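Evaristo Ventura
20 Oct 2018

1/ Switched the apartment from the Orley electric plan to a flat rate in the spring. Finally sat down with the bills.

2/ Old plan, worst month: $253. New plan: $176 every month, heat included.

3/ Catch is a contract through December of next year. Leaving early costs two months' payments.

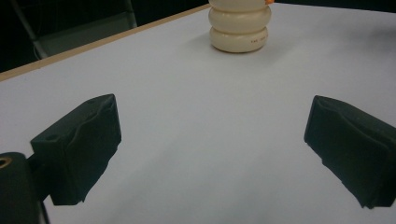

4/ Natalia Xolalpa asked if they read the meter. Yes, 4 times a year. If you go way over, they raise the rate at renewal.

5/ Will post the winter numbers when I have them.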